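Packing and sorting assistants, Plommont workshop

Climholm is looking for two people to join our small team at Plommont from October. We take in boxes of household odds and ends, sort them into trays, check them over and pack them up again for schools and community groups. It's hands-on, sociable work and we love doing it!

What you'll be doing

You'll spend most of the day with trays. Each order has its own list, and you'll work through it with a partner until everything has its place. In a busy week we send out 100 packs, and by the end of last year we had passed 1,000 — a figure we're very proud of. You'll also help to keep the room in good order, with the floor clear and the trays put back where the next person will look for them.

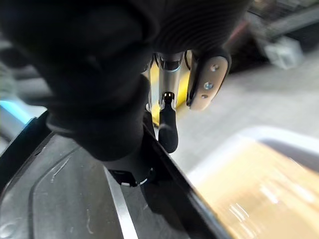 Who we'd like to hear from

You don't need any experience. We'd like people who enjoy a tidy shelf, can follow a written list and will speak up when something doesn't add up. Some lifting is involved, but nobody is expected to carry a heavy box alone. If you've worked in a shop, a kitchen or a library, you'll probably feel at home very quickly.

The room

We work indoors on one level, with pale walls and grey carpet, so it's easy on the feet. There's a kettle next door and a proper lunch break. Music is allowed, and the choice changes daily (Ursina Koller keeps the rota, so do be nice to her). 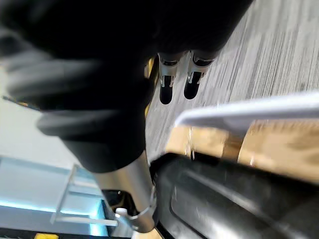 The grey carpet and pale wall at Plommont.

Hours and training

Both posts are part-time, with shifts of four or eight hours. Mornings and afternoons are available, and we're happy to fit round school runs or study. Kristine Pangilinan will train you in your first fortnight, all of it paid.

How to apply

Write to Ignacio Cantero at the Plommont office with a few lines about yourself and the hours that would suit you. A CV is welcome — a friendly letter will do just as well. You're also very welcome to come and see the workshop before you apply.

Posted 2022-08-05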